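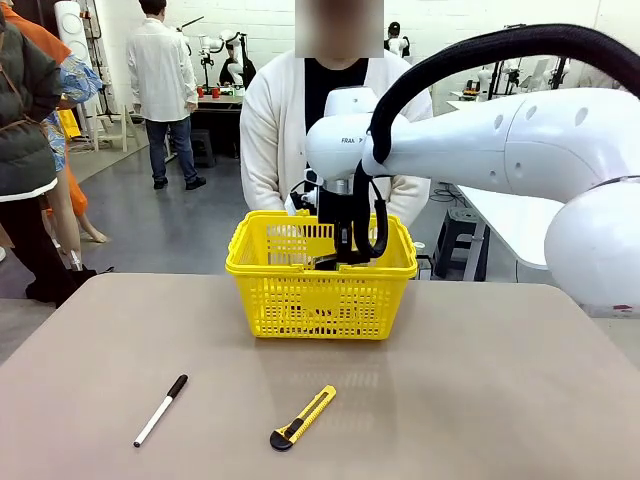 4. Starting a shift at the basket station

This section is for bench staff at Ollico who work beside the picking arm. Maintenance staff should use section 7.

Before September the bench packer emptied each return basket by hand and sorted the items on the table. The arm now does the emptying. The packer checks what comes out, deals with anything the arm leaves behind and signs the sheet.

4.1 Setting up

1. Check that the arm is parked and the status light is green.
2. Put one basket on the far half of the table, with both handles folded down.
3. Take out any item longer than the basket is wide. These still go by hand to the Nisbet shelf.
4. Enter the basket number on the panel and press Load.
5. Step back to the floor line and press Run.

Note: The arm starts at 87 per cent speed. Only the shift lead can change this.

4.2 During the run

1. Leave the table clear in front of the basket, apart from items waiting to be sorted.
2. If the arm makes 2 failed attempts at the same item, it parks and the light turns amber. Press Hold, remove the item yourself, then press Run.
3. Change over with the second packer after 200 items. The panel shows the count.

CAUTION: Do not reach into the basket while the light is green. Press Hold and wait until the arm has parked.

CAUTION: Cutters must have the blade fully drawn in before they go into a basket.

4.3 What has changed in your job

Picking rates are no longer recorded against a person. The Burkus sheet now asks for the number of holds and the reason for each one. A high number does not count against you.

Breaks are as before, with five minutes added at changeover for the sheet. Packers who want to train as shift lead on the arm should give their name to Teodora Berisha.

4.4 Ending the shift

1. Press Park and wait for the light to go white.
2. Remove the basket, even if it is part full, and tag it.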